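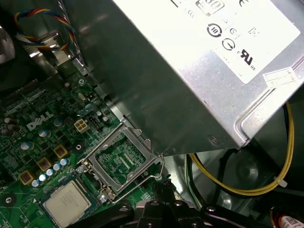 Ogunleye Refurb Bench, Stockport, April

PSU swaps: the questions we keep getting

Jade Lavoie and Poppy Mottram look after this page between jobs. If your question isn't on it, email the bench and we'll add it when we get a minute.

Which machines does this cover?

Office desktops people bring us to be cleaned up and sent out again. Lots of Dells, some others. Big towers, small towers, the slim ones. Not laptops. Not all-in-ones either, those go to Poppy and she books them in separately.

Do I need to take the motherboard out to change the power supply?

No. Leave it where it is. Unplug, undo the screws at the back of the case, slide or lift the supply clear. On some cases there's a catch or a bracket as well, so have a look before you start tugging.

It won't lift out. What am I missing?

Usually a screw. Then a catch. Then a cable still plugged in that you can't see because the supply is sitting over it. Go round in that order. Don't lever it with a screwdriver, the board is right there and it's covered in tiny parts that come off easier than you'd think.

How long should I leave it after unplugging?

Switch off at the wall, pull the mains lead, hold the power button in for 8 seconds, then wait a few minutes. Never open the power supply itself. We don't, and we won't talk you through it on the phone. A faulty one goes in the crate for electrical recycling, whole.

What does the 80 on the label mean?

It's the 80 Plus efficiency badge. Means the supply has been rated for wasting less power as heat. There are different grades and the small print will usualy tell you which. It says nothing about how many watts you get, that's a separate line.

And all the other symbols?

Safety and approval marks for different countries. The UL-type one with a little US by it is for North America. Fine to see it on a unit sold here, makers print one label for everywhere. What you need for a UK desk is the input voltage, so look for 230 or a range that includes it. Older units may have a red slide switch at the back. Check it before plugging in. Check it again.

The casing has a dent. Bin it?

Depends. Shallow dent in the metal, fan turns freely, nothing rattling: test it and carry on. Dent near the fan, a corner pushed in, or anything loose inside: recycling crate. If the case has been bent enough that the screw holes don't line up, same.

What do the wire colours mean?

On the ordinary ATX sort:

Black, ground
Yellow, 12 volts
Red, 5 volts
Orange, 3.3 volts
Blue, minus 12 volts, if there is one

White can be a few things depending on age and maker. Don't trust colours alone on a Dell or any other big-name office machine, some of them do thier own thing. Meter first.

Can I put any supply in a Dell?

Not any, no. Some take a standard one, some have a different plug on the board or a different shape of box. Compare the old and the new side by side: plug, size, screw holes. If the plug needs force it's the wrong plug. We've got a drawer of Drolimeck adaptor leads for the common ones, ask Jade, she keeps the list of what fits what.

Where does the square white four-pin plug go?

On a lot of boards the two-by-two socket is extra power for the processor, and you'll often find it close to the chokes. Miss it and the fans may spin with nothing on screen. We see that a lot. Check the service manual for your model though, four-pin sockets get used for other things.

And the little black three-pin header next to it?

Three bare pins in a row could be a fan, could be something else. Look for tiny printing beside the pins or look it up. Don't guess. Note where each lead was before you pull it. Phone photo, bit of masking tape, whatever.

What are the gold square blocks on the board?

Chokes. They help smooth the power. Leave them alone. A faint whine from one is annoying but not usually a fault. Brown or burnt round the bottom is another matter, set the board aside and tell one of us.

Can I hoover the dust out?

Please don't. Soft brush and canned air, short bursts, hold the fan blades still with a finger. Outside if it's a bad one.

How big a supply do I need?

Match the old one or go a bit over. Plenty of the office desktops we get through had 240 or so from new. Adding a graphics card changes the sum, so come and ask before you buy.

What do you charge?

Swap with a tested used supply, £60 all in. Bring your own supply and we'll fit it for less, but no guarantee on the part. We did 215 swaps last year and most were same day. Not a promise.

Can I leave a job half done overnight?

Yes, if it's labelled. Name, job number, screws in a pot. Tuck the cable bundle inside the case so it doesn't snag on the shelf. Pots with no name get tipped in the spares tin.

Job sheet numbers have gone funny, is mine lost?

No, the Pluvia system skipped a few. If yours is 231 or lower it's still on the paper sheets by the door. Anything higher is on the screen.

Do you sell the old supplies?

Tested ones, yes, while there are any. Ask at the counter. Untested ones, no, not even for parts, sorry.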